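Search this site Search Go

Annual Interior Inspection Checklist with Comments
Edton Residence Block, Upper Floor Bedrooms
June 2018
Inspector: Masaru Hayashi
Reviewed by: Philomena Tetteh, Bundico Property Services

2 comments 6 shares

Scope

Covers bedroom interiors only: floors, doors, walls, windows, outlets, alarms and housekeeping items. Roof, plumbing risers and the boiler room are on separate sheets. Ratings are S (satisfactory), M (monitor), R (repair) and N/A. An R rating needs a work order number before the sheet is closed. Items rated M carry over to the August visit.

File reference 3551. Rooms are listed by number only. Tenant names are not entered on this form.

Section 1. Egress and doors

1.1 Door opens fully without contact with furniture. S
Comment: Room 6 had a bed placed within the swing. Bed moved during the visit and position marked on the room plan.

1.2 Door closes and latches under its own weight from any position. M
Comment: Room 2 stops short of the latch when released slowly. Closer adjusted one quarter turn. Recheck in August.

1.3 Gap at door foot within limit. R
Comment: Room 8, gap wider at the hinge side than at the latch side. Top hinge screws have pulled. Fit longer screws before considering a new threshold strip. Work order raised with Kwesi Agyeman.

1.4 Lock can be opened from inside without a key. S

1.5 Door face and edges free of splits, swelling and loose trim. S
Comment: Brown wooden doors throughout this floor. Check the bottom rail for swelling at each visit, as floors are washed with water.
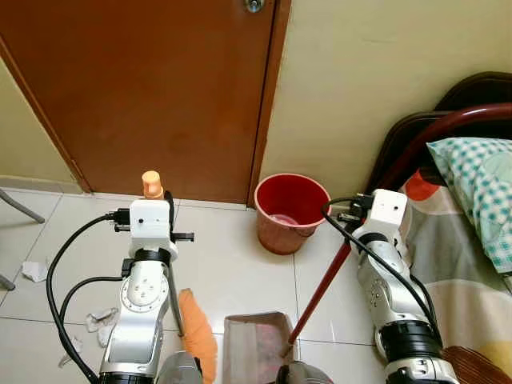 Section 2. Floors

2.1 Tiles sound when tapped. M
Comment: Two tiles in Room 6 give a hollow note near the window. No movement underfoot. Do not lift. Retest with the same tapping rod so that results can be compared.

2.2 Grout lines complete, no open joints. S
Comment: Grout is discolored in the walking path of several rooms. Color alone is not a defect on this form.

2.3 No lip between adjacent tiles that could catch a foot. S

2.4 Floor surface free of grease, polish or soap film. M
Comment: Film found in Room 8 by the white cloth test. Detergent had been measured by eye. Use the Niten dosing cap and rinse once with clean water. Mawuli Frimpong to brief the cleaning crew and record the date on the crew sheet.

2.5 Floor swept before washing. S
Comment: Grit left on the floor gets carried into the joints by wet cleaning and wears the surface. Sweep toward the door, then collect. Brooms with splayed bristles are to be replaced.

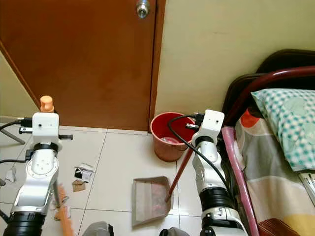

Item 2.5, pale cream floor tile with gray grout; orange-bristled brush.

Section 3. Walls, windows and ventilation

3.1 Plaster free of cracks wider than the gauge card. S
Comment: Hairline crack above the window in Room 2, same length as the pencil mark left at the last visit. No action.

3.2 No mold or damp staining at corners or behind furniture. R
Comment: Staining behind the wardrobe in Room 6, outside wall. Meter reading high at skirting level and normal at shoulder height. Look at the external ground level before treating the inside face. Wardrobe to stand clear of the wall until closed out.

3.3 Window restrictors fitted and engaged. S

3.4 Window can be opened by the occupant without standing on furniture. S

3.5 Trickle vents open and unpainted. R
Comment: Vent in Room 8 painted shut. Cut the paint line with a blade and free the slide. Replace the vent if the slide breaks.

Section 4. Electrical and alarms

4.1 Outlet covers intact and tight to the wall. S

4.2 No extension cords run under mats, through doorways or across the walking path. M
Comment: One cord across the path in Room 2. Tenant asked to reroute along the wall. An extra outlet has been requested for this room before and should be priced.

4.3 Smoke alarm sounds on test button. S
Comment: Hold the button until the full pattern has sounded. A single chirp is not a pass.

4.4 Alarm within its replacement date. M
Comment: Room 6 unit expires before the next annual visit. Order now.

Section 5. Cleaning tools and storage

5.1 Handles straight, end caps fitted, heads secure. S
Comment: Long-handled brooms preferred, to limit bending. Twist each head by hand. Any movement is a fail.

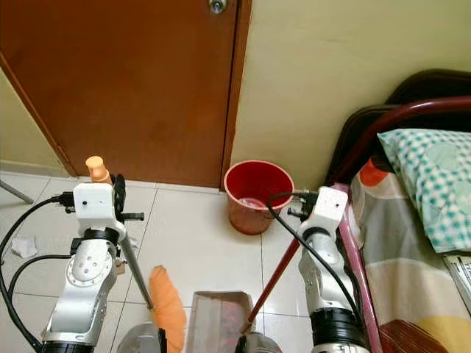
Item 5.1, long-handled broom: gray-silver handle, orange end cap, orange head.

5.2 Tools hung or stored off the floor when not in use. M
Comment: Hooks in the Cârstea cupboard are full. Slavica Tomić has asked for a second rail.

5.3 Chemicals in labeled containers with closures. S

5.4 Nothing stored on the landing or stair. S 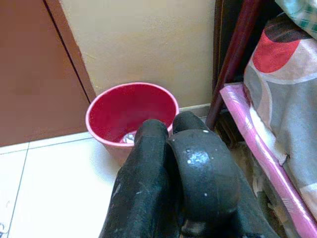

5.5 Buckets emptied and put away after use. M
Comment: Standing water left in a room is a slip and drowning hazard and is to be treated as such on every visit, including where only adults are in residence. Pour away at the utility sink, never in a bedroom basin. A bucket set down during work goes against a wall, as with the red one in the corner by the door, and is moved before the door is used. Check the rim and handle fixings for cracks. Items found in the bottom of a bucket are to be taken out before it is filled.

Section 6. Close-out

6.1 All R items have a work order. Open
Comment: Item 3.2 awaiting a number.

6.2 M items copied to the August sheet. Done

6.3 Room plans updated. Done for Rooms 2 and 6

Comments (2)

Kwesi Agyeman: Hinge screws for 1.3 are in stock. On 3.2, the flower bed outside Room 6 has been built up above the damp course. I would dig that back first and take the meter reading again in August.

Philomena Tetteh: Agreed on 3.2. Please enter the ground level as its own line under the exterior sheet and cross-reference it here. For 4.4, order the same model so the base plate does not need changing.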